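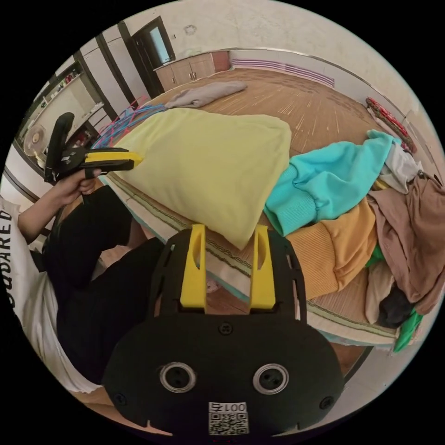

I finally did the thing I've been threatening to do since October and cleared out the bedroom closet. All of it, in one weekend! My cousin Catriona Kinnear came over to keep me going (she is ruthless, and I mean that kindly) and we started at the top shelf, where I'd been stashing pillowcases that don't match anything I own.

The rule she gave me was simple: if I hadn't worn it for 2 winters, it went in the bag. I argued over every single sweater. We ended up with 8 bags, and I only snuck one scarf back out when she went to make coffee. 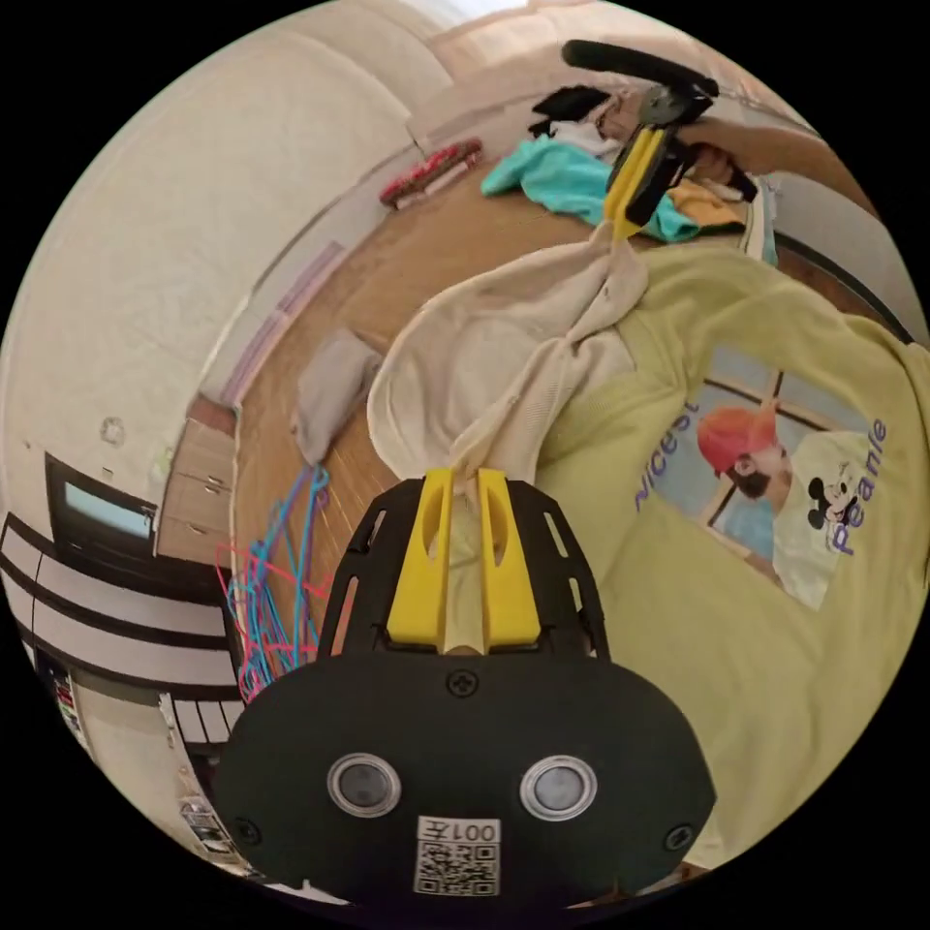 Sweaters were the hardest part, because I'd been hanging them for years and the shoulders had gone all pointy – so now they're folded flat in a drawer, heavy ones at the bottom. I also put a little cedar block from Drametti in each corner, and the whole room smells like a pencil case, which I love.

A few of you asked where to take your own bags. The Tanora thrift store takes clean clothes and bedding until 10 on weeknights, and Rima Aoun at the front desk will help you carry things in from the car. They can't take bed pillows, sorry!

Next month I'm doing the linen cupboard. Send me your fitted sheet tricks, please – mine still come out as a ball.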